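157 shares · 17 comments

I caught Lalit Katiyar on the phone at 6 in the morning, his time, which he swears is the only quiet hour he gets. He's been giving up soda since January and I wanted to hear how it's going (mine lasted ten days, so I was jealous going in!).

"The first week I was a monster," he told me. "My cousin Ankit stopped answering my texts."

What got him started was money. He added up a year of corner store receipts from Clulevham and came to 743 drinks. "I read it to my wife and she just left the room."

So now it's water, tea, and one sweet drink on the weekend. Does he miss it? "Every day at lunch. I'd be lying if I said no." He sleeps better, though, and he's down nearly 10 pounds, which he mentioned twice, and good for him. I asked what he'd tell a beginner.

"Buy the small bottle. Pour half. Put the cap back on."

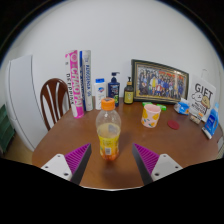 A bottle with an orange cap and pale liquid visible in it.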